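Cukholm hand-held gripper
Product page, Unum range
Updated January 16, 2019

Can a machine put away a heap of clothes yet? Not by itself, no. But we think clothes are the best chore to start on, and the Cukholm was drawn up with clothes in mind. You hold it, you squeeze, and two yellow fingers close on the cloth. Work with one in each hand and you soon learn how much your own thumbs were doing!
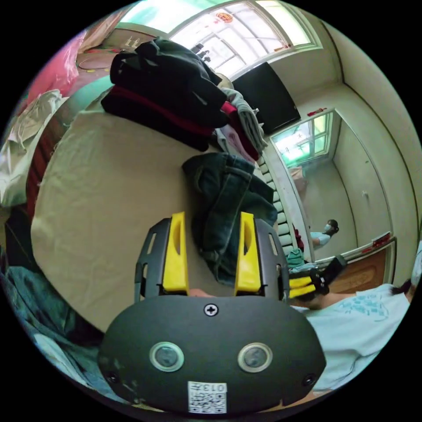 Jeans are a good first test. They are stiff at the seams and they stay more or less where you put them. Jumpers are harder, and anything with a lining is harder still – the two layers slide and you end up holding only one of them.

Panagiotis Hodžić designed the fingers. His early ones were solid and too heavy at the tip, so the current pair has long slots cut through. The fingers pull off for washing and go back on in either order. A spare set of 2 comes in the box.

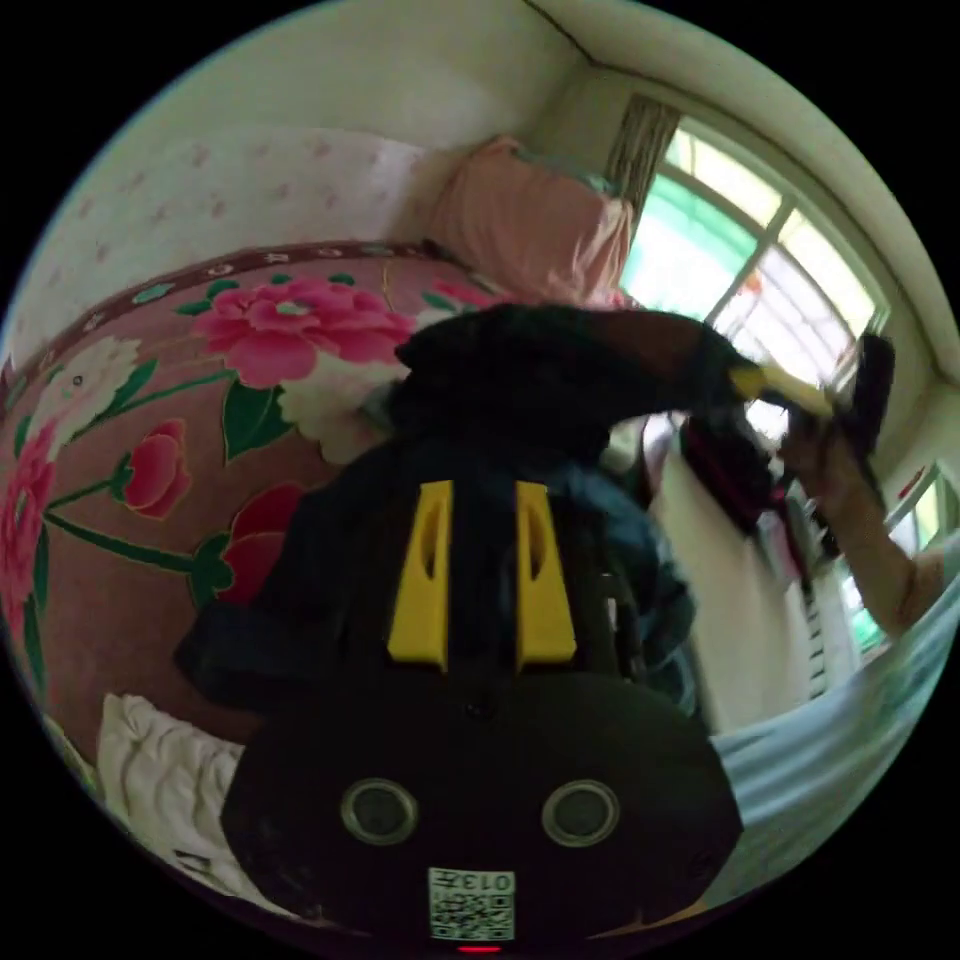 Dark clothing over the gripper, flowered quilt behind.

What can robots manage today? Flat towels on a clear table, fairly well, if you are patient. A mixed pile on a bed is another matter, with black cloth on black cloth and no edge to aim for. Stojan Dimitriou keeps a list at our Vundley workshop of garments that have beaten us, and it stands at 417. Hooded tops take up a whole page (the cords are dreadful).

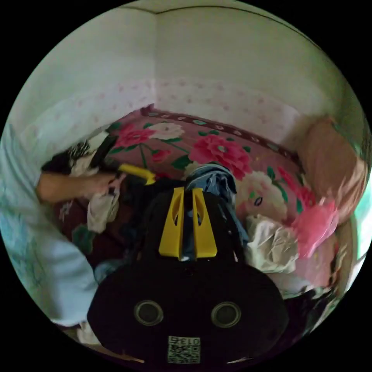
Blue denim and a dark heap on a pink floral sheet.

We are hopeful all the same. Picking up one piece without dragging three more along is something people do by feel, and the more of it we do with the same fingers a machine would use, the better we understand where it goes wrong.

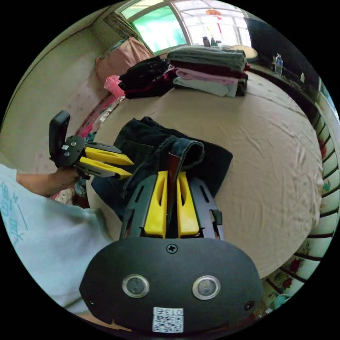

Pinching a single fold works best. Go in low, close gently, then lift before you pull. Thick waistbands need a wider start, and there is plenty of room for that.

Specification
Fingers: yellow, slotted, removable
Body: dark, rounded front
Tested to: 4,000 closings per finger set
Guarantee: 12 months
Made by: Dimitriou, Vundley
Next batch: March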